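Skakton Tabletops

Welcome! Skakton is a collection of 2,965 short clips of everyday things being done on tables: setting out plates, folding napkins, sorting pens, clearing up after lunch. If you like tables as much as we do (we really, really like tables), you're in the right place.

What's in it

The clips are split into 37 activities, each in its own folder. Every folder has a notes.txt with the activity name, the objects used and the room. There are 3 rooms in all, which we call Gralum, Tuncer and Kinow:

Gralum: kitchen, mostly cups, bowls and cutlery
Tuncer: study, mostly paper, pens and small boxes
Kinow: dining room, mostly cloths, trays and place mats

We picked tables you'd find in a regular home. Wood grain turned out to be a lovely surprise! Light tops with long wavy streaks look so different as the light changes, and we kept coming back to them when planning new activities.

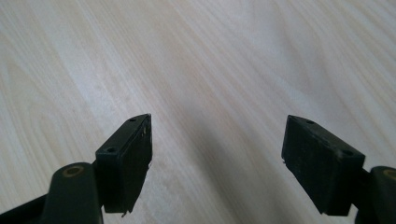
Activities start from a clear table wherever that makes sense, so setting a place goes from nothing to plate, fork, knife and glass. Clearing activities go the other way and finish when the last item is put away. Wiping has a folder of its own, with crumbs and without.

Getting started

Unzip the archive and open index.csv. Each row gives the clip name, room, activity and length in seconds. Start with the napkin folding in Kinow, it's our favorite!

Known issues

A few Tuncer clips list "pencil" where the object is a pen. Fixes are coming in version 3.
Saucers and small plates share one label.
2 activities, stacking trays and rolling place mats, have far fewer clips than the rest.

Changes in version 2

Added the Kinow room, renamed "tidy" to "clear table" everywhere, and fixed the lengths in index.csv.

Spotted a wrong label? Please open an issue with the clip name and the label you'd expect. We read every one and love getting them.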